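## 6. Running the Teardown Station for Visitors

Use this section when the Skemby cell is shown to the public, such as the August open day. It covers the short demonstration only. For full production settings, see section 4. For gripper changes, see section 9.

The demonstration takes one desktop computer and shows the arm handling a hard drive at the open case. A full run lasts 14 minutes with the talk. Plan on two people: an operator at the pendant and a host who faces the visitors and does the talking.

### 6.1 Before the doors open

1. Switch on the cell at the main cabinet and wait for the Karras controller to finish its self-test. The status line must read READY.
2. Log in as `visitor`. Do not use the production login. The visitor login holds the arm at reduced speed and hides the program editor.
3. Load program 226. If a different program name shows on the pendant, stop and call Markos Vasilakis.
4. Check the emergency stop on the pendant and the second one on the visitor side. Press each, confirm that the arm drops out of READY, then reset.
5. Put out the floor tape and the rope stands. Visitors stay behind the rope whenever the arm has power.
6. Run program 226 once with no visitors present.

> **Caution:** The reduced speed setting does not make the cell safe to enter. Keep hands, bags and lanyards out of the work area until the operator calls "arm off."

### 6.2 Preparing the computer

Only use computers from the Tridis shelf. They have been checked for missing parts and sharp edges, and program 226 is taught for that case size.

1. Unplug every cord from the computer. Hold the power button in for 13 seconds.
2. Lay the tower on its side on the slatted table, with the removable panel facing up.
3. Take off the side panel and store it under the desk.
4. Tuck any cable that stands above the edge of the case back inside. The loop near the rear may stay where it is.
5. Confirm that the hard drive is in its caddy and that the caddy slides without sticking.
6. Place the fixture tray to the left of the tower and push it against its stops.

Note: The processor is taken out ahead of time on all demonstration computers. An empty socket with the lever up is normal and does not need to be reported.

> **Caution:** Do not open the power supply, and do not let visitors handle one. Parts inside can hold a charge after the cord is pulled.

### 6.3 Giving the demonstration

1. Host: welcome the group and point out the rope and the exit.
2. Operator: call "arm on" and press START.
3. The arm moves to its waiting position and pauses. Host: name the main parts of the computer while it waits.
4. Operator: press CONTINUE. The arm picks up the drive and its caddy together and lifts them over the case.
5. The program pauses again with the drive held up. Host: take questions now.
6. Operator: press CONTINUE to finish the cycle, then call "arm off." 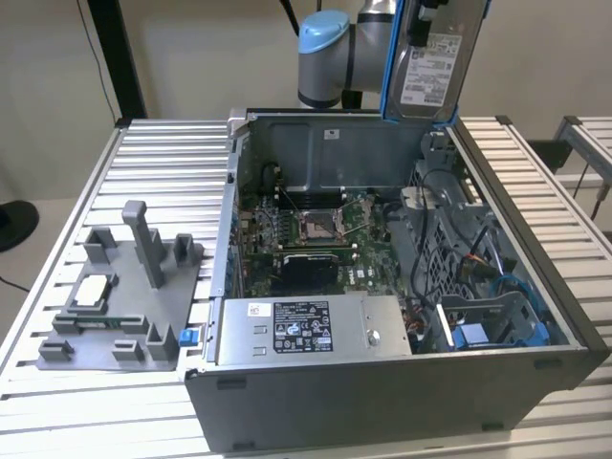 *Figure 6-2. Hard drive and blue caddy held over the open tower, fixture tray at left.*

If the arm stops with a grip fault, the operator may press RETRY 2 times. After that, end the demonstration and let the host carry on with the talk. Do not free a drive by hand while visitors are at the rope.

### 6.4 Between groups

1. With the arm off, put the drive and caddy back in the cage by hand.
2. Check the table slats for dropped screws.
3. Press RESET COUNT on the pendant. The program will not start again without it.
4. Write the group time and any fault code in the Drunudora log.

### 6.5 Closing the cell

1. Send the arm to its park position from the HOME menu.
2. Log out of `visitor` and switch off at the main cabinet.
3. Return the computer to the Tridis shelf with its side panel back on.
4. Hang the pendant on its hook with the cable coiled.

Send changes to this section to Apostolos Nikolaidis by Friday of the week before the open day. Later changes go into the next edition.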